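Why does a table get mucky when you've hardly touched it?

Have you ever wiped a table, felt rather proud of yourself, and then spotted a long smeary stripe when you bent down to look? It happens to grown-ups too! Crumbs, fluff and bits of thread float down or drop off our sleeves all day long, and on a white table every single speck shows up (on a dark one they can hide for ages).

A cloth picks up lots of this, because its fibres make tiny hooks and loops that grab hold of bits. But if the cloth is already grubby, it can spread a thin layer of dirt about instead, and that is your smear. So shake it out, rinse it, fold it flat and have another go!
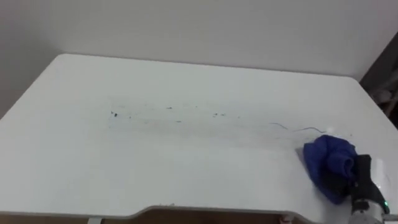

A blue cloth on a white table, with a faint streak and a few dark bits still to wipe up.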